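I've had the Hurkberg desk from Daston since February, so this is a review from someone who has spilled things on it, leaned on it, and once sat on it to change a light bulb (don't).

It replaced an old Skondgate that wobbled every time I typed. The Skondgate was cheaper, and I'll give it this much, it had a nice deep drawer. The Hurkberg has no drawer at all. I thought I'd miss it more than I do – mostly it held dead pens and takeout menus.

Putting it together took me a Saturday morning. The instructions are fine until you get to the crossbar, where the drawing shows the bolts going in from the wrong side. I did it their way, said a few words, took it apart and did it again. Everything else lined up, and the Allen key that comes in the box is a decent one with a rubber grip! I kept it.

So, is it steady? Yes, very. I have a heavy monitor on an arm clamped to the back and I can type like a maniac without the screen shaking. The legs have those little screw feet, and my floor slopes toward the window, so I needed every bit of travel on the left one.

The finish is where I'd knock off a star. It shows greasy fingerprints in evening light, and a mug left a ring on it the first week that took some rubbing to get out. I use a coaster now like a grown-up. Plain dish soap on a damp cloth does the job for daily stuff. The Phí wipes everyone recommends left mine streaky, so skip those.

I paid $300 on sale. It's back up to a price I wouldn't pay, and if you can wait for the next sale, wait. Delivery was quick, but the box is heavy and they leave it at the curb, so line up a friend with a good back.

Would I buy it again? I would, for a home office or a spare room that does double duty like ours. If you need storage, look somewhere else or plan on adding a rolling cabinet. I'm still shopping for one that fits under the crossbar.

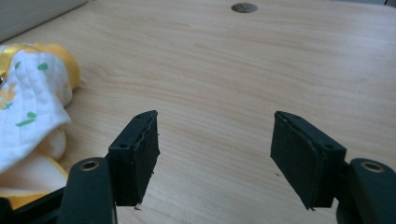
2 min read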